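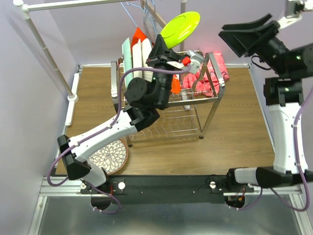
Jorari Community Hall
Event Readiness and Safety Checklist: Coming-of-Age Ceremonies and Family Receptions

Event: Bhatt family, ceremony and luncheon
Inspected by: Siamak Babaei, facilities
Family contact: Ramesh Bhatt
Period: May

To be completed before guests are admitted. Mark each item Pass, Fail or N/A. Any Fail must carry a comment.

1. Entrances and exits

1.1 Main doors open fully and close unaided. Pass
1.2 Exit signs lit. Pass
1.3 Rear exit clear on both sides. Fail
Comment: Stacked chairs in the rear passage. Moved to the storeroom and rechecked at 9:40 a.m. Now acceptable.
1.4 Ramp handrail firm. Pass

2. Main hall

2.1 Seating set in 13 rows, center aisle open. Pass
2.2 Reserved seats for grandparents near the side door. Pass
Comment: The family asked for two wheelchair spaces at the end of the front row. Both are marked.
2.3 Platform steps secure, edge tape in place. Fail
Comment: Tape lifting on the second step. Replace before rehearsal.
2.4 Microphone cables covered. Pass

3. Candles and decorations

3.1 Candles in stable holders, away from fabric. Pass
3.2 Extinguisher within reach of the platform. Pass
Comment: Inspection tag current.
3.3 Balloon arch (supplied by Dondico) tied down at both ends. N/A
Comment: Not yet delivered. The evening supervisor is to check this item on arrival.

4. Kitchen and reception room

4.1 Caterer's insurance certificate on file (Etulano). Pass
4.2 Hand sink stocked with soap and towels. Pass
4.3 Allergen cards supplied for each dish. Fail
Comment: Cards received for the main courses only — dessert cards requested from the caterer.
4.4 Eight guest tables, legs locked. Pass

5. Release

The hall may be used once items 2.3 and 4.3 are corrected and initialed. Item 3.3 remains open until delivery. A signed copy goes to the family contact and another to the Bhardwaj Room office.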